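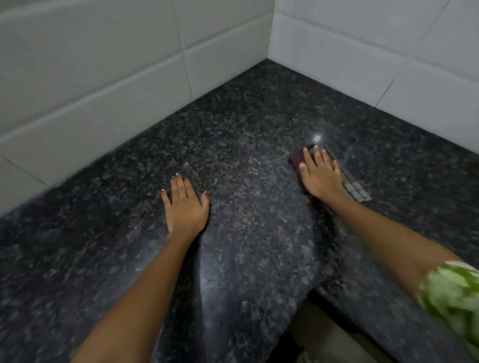 维布希·马塔贝拉来信问道，台面转角处的清洁，是否应当与其余台面分开安排。本馆认为此问切中要点，故将答复与本期图辑一并刊出，供各住户及厨房使用人员参考。

首页　机构概况　图辑　住户须知　联系我们

图辑：厨房台面与转角的日常养护

本图辑由洛萨诺（Lozano）住宅服务处编辑，属“公用厨房养护”系列第13号。页首所刊为深色斑点花岗岩台面的内转角，两侧墙面铺设白色亮面长方形瓷砖，灰缝为浅灰色。擦拭时一手平放于石面，另一手按住一小块深红褐色的擦拭用具，置于靠近转角的一侧。

一、关于转角

转角是台面上进深最大的部位，站在台前须伸直手臂方能触及。日常擦拭多止于台面前半部，面粉、盐粒、茶渍及油点因此容易积存于墙根。本处在四月份的例行检查中共查看公用厨房台面400处，检查记录中提及次数最多的部位即为转角。

本处建议将转角列为单独一项，在擦拭其余台面之前完成。擦拭方向由里向外，先沿左右两面墙的墙根各擦一遍，再将碎屑带至台面前沿收集，不宜推向墙根。

二、关于石材

花岗岩质地坚硬，但并非完全不吸收液体。醋、柠檬汁及含酸的除垢剂可能损伤抛光面或其表面的防护层，不得用于台面。日常养护以温水加少量中性清洁剂为宜，擦拭后用清水复擦一遍，再以干布收水。

深色斑点石材的花纹细密，黑、灰、橄榄褐与白色颗粒相互交错，细小污迹不易辨认。检查时可将手掌平放，缓慢移动，以触感判断有无糖渍或油膜。莱塞戈·莱科塔在复核意见中补充，侧光下查看的效果优于顶灯直射，傍晚尤其如此。

三、关于瓷砖与灰缝

瓷砖表面可与台面使用同一块湿布，灰缝则应另备软毛刷。最下一排瓷砖与石面相接处如有密封胶，刷洗时不可用力过重，亦不可使用金属丝球。发现密封胶开裂、发黑或脱落的，请填写报修单，编号2321，注明楼层及厨房名称，由维修组统一处理，住户请勿自行填补。

瓷砖上的水痕多由硬水造成。用干布顺砖面长边擦拭，效果较为均匀。

四、关于擦拭用具

各公用厨房配备的用具分为台面用与水槽用两类，分别存放，不得混用。带研磨层的一面仅限用于锅具，不得接触抛光石面。海绵每次使用后应当冲净、拧干、竖放。出现异味或边缘破损的，可到贝德霍尔姆（Bedholm）楼一层服务台更换，无须登记。

利泽尔·西索尔建议在水槽旁加设沥水架，本处已予采纳，首批安装在蒂斯塔里（Tistari）楼，其余各楼依次进行，具体时间以楼内告示为准。

五、关于台面物品

擦拭前请将调料瓶、砧板及小型电器全部移开，擦干后再放回原处。转角处不宜长期放置带水的容器，以免瓶底形成圆形水印。电水壶使用后应拔下插头，电源线不得搭在湿石面上。公用物品请放回柜内，私人物品请注明房号。

图辑说明

本页文字由西亚邦加·克鲁格审定，更新日期：2020年1月6日。纸质版存放于各楼服务台，索取时请报文件号1058。对内容有修改意见的，请以书面形式送交服务处，信封上注明“图辑”字样。转载图片或文字，须事先征得本处同意。

下一期图辑的内容为公用厨房的碗柜与抽屉。

上一辑　下一辑　返回图辑目录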